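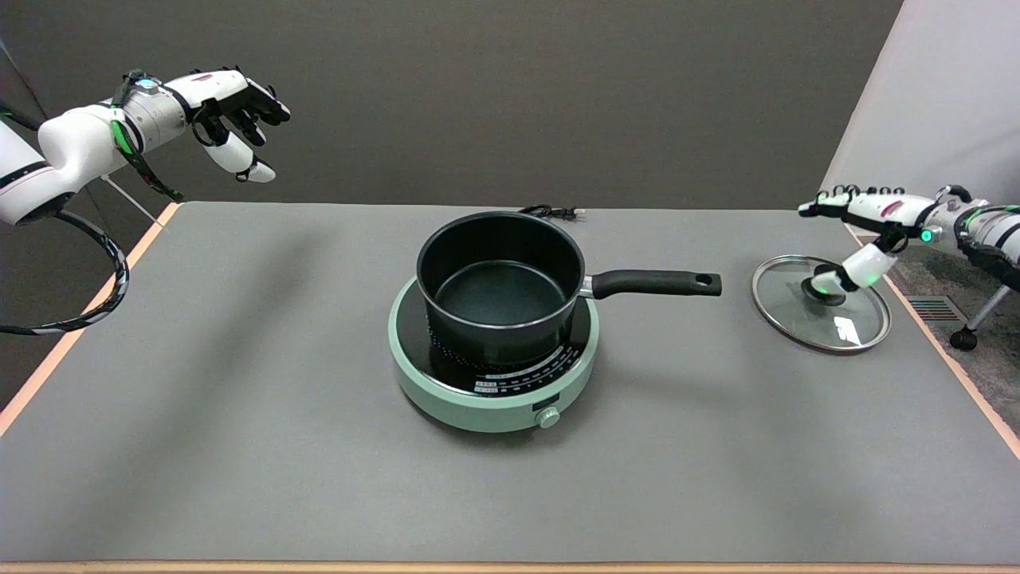 House Rules for a Kitchen Robot

At Plultemico, a small company in Gorkville that trains two-armed robots for kitchen work, the rule book was first written in July, on one sheet of paper. Now it has 26 rules, and every new operator must read them before touching the controls.

Kamala Unnithan wrote most of them. She came from the safety side of a bakery, and she says the habits are the same. "You decide where the handle goes before you decide what to cook," she told me.

So the pot handle must never point to the person standing beside the table. The lid is practised with a cold pot and an empty one, until the grip is steady. The cord stays at the back. Only after this may the team ask for water, and later for heat.

Each attempt is written in a log, also the bad ones. When I visited on Friday the log had 3377 lines, and 314 of them were marked as stopped by the operator. Unnithan does not see this number as a shame. A colleague at Thampi, who makes similar tests in Stisbridge, would like the two companies to use the same words for a stop, a slip and a drop. For the moment each one has its own.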